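Section 4. Teaching a Task by Remote Control

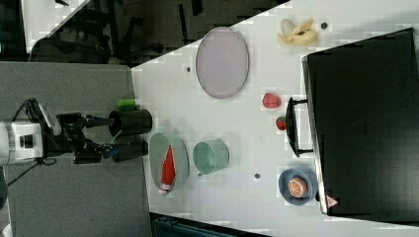 By now the follower arm should be bolted down, powered, and answering to the hand controller, so take a breath before you go on. This section walks you through recording your first demonstrations with Vestireo. Plan on a slow first morning. Most people at our Natley workshop needed one, and the recordings they made after lunch were a good deal better for it.

4.1 Before you record

1. Set out your objects. Plates, bowls, cups, and toy food all make good starting pieces, and a crowded table is fine as long as the fingers can get in between things.
2. If your task uses an appliance, such as a toaster oven, leave it unplugged for the whole session. You are teaching the motion of the door and the reach, and neither one needs heat.
3. Trace the cable from the arm back to the power supply with your hand. It should have enough slack for the arm to reach the far corner of the table without tugging.
4. Open the Session page and type a short task name in plain words, for example "put the strawberry on the plate." Use exactly the same wording every time you record that task.

CAUTION: Keep hands, sleeves, and lanyards off the table while the controller is live. If you need to move an object, press Hold first and wait for the steady tone.

4.2 Recording a demonstration

1. Squeeze the trigger halfway to wake the arm. It will drift a little as it matches your hand — let it settle.
2. Press Record.
3. Move to the object at an easy, even pace. Pause very briefly before you close the fingers.
4. Carry the object to its place, open the fingers, and lift straight up before you turn away.
5. Press Record again to stop, then choose Keep or Discard.

Note: A fumbled grasp that you recover from is worth keeping. A run where you knocked something off the table is best discarded.

Shuffle the objects between runs, and turn a plate or a cup around now and then, so the arm doesn't learn one fixed layout. Almost 300 kept runs is a comfortable place to stop for a simple pick-and-place. Tasks with a door took us 720, so please don't be discouraged if yours wants more.

4.3 If the arm stops on its own

Code 321 means the fingers met more resistance than they expected. Press Hold, ease the object free by hand, and go back to step 1 of 4.2. If the code comes back right away, see Section 9, Finger Alignment.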